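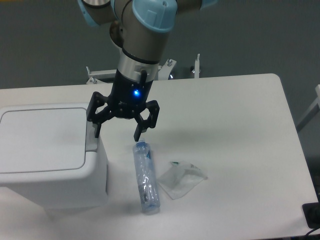

Can you still buy Cuvex cough syrup in Skuvuvthorpe? Only at the Moodley pharmacy on the market square, and only if you ask at the counter, where a pharmacist will want to know what else you are taking.

The syrup has been moved behind the counter at the store's own choosing. It remains a nonprescription product, and the formula has not changed. What has changed is the measuring cup, which used to sit on top of the bottle like a small hat and now comes taped to the side, with fewer lines on it.

The old cup had markings for teaspoons, tablespoons, milliliters and something called a "dessert measure," a unit last seen in the company of stewed prunes. Moodley's pharmacists say customers kept filling it to whichever line looked most generous. The new one has milliliters and nothing else. The leaflet in the box has been cut from 13 folds to 6, and it can now be put back in the box by one person.

"People would tell me they had taken a capful," said Naledi Coetzee, the pharmacist in charge. "I would ask which cap, and we'd be there until lunch."

Coetzee began keeping a tally in July. By the end of that month she had written down 275 questions about cough and cold remedies, and nearly 100 of them came down to the same one: can I take this with the other thing I already took? The other thing was most often a nighttime cold drink, bought at the supermarket and containing one of the same ingredients under a cheerier name. Several customers had been taking both and reported sleeping extremely well, including at work.

The advice at the counter is plain enough. Read the active ingredients on every box in the house before opening a new one. Don't use a kitchen spoon. Don't take an extra dose to make up for one you missed. Anyone who is pregnant, has a long-term condition or takes regular medicine should talk to a pharmacist first, and a cough that hangs on for weeks, or comes with chest pain, blood or trouble breathing, is a matter for a doctor. Cuvex is not sold for young children at the store, however persuasive the grandparent.

Not everyone is pleased. A petition has gone up in the window of the dry cleaner's next door, asking for the syrup to go back on the open shelf beside the throat lozenges. As of 17 November 2025 it had attracted a modest number of signatures, one of them in the handwriting of a man who signs most things. The Skikent branch, a short bus ride away, made the same move earlier in the fall and says its customers complained for a while and then went back to complaining about parking.

Old bottles with the former cup can be brought in to either branch and the cup will be swapped free of charge, with no receipt needed. Bottles past their expiration date will be taken for disposal - Coetzee asks that they be handed over with the lid on. The Skuvuvthorpe counter closes for half an hour at lunch.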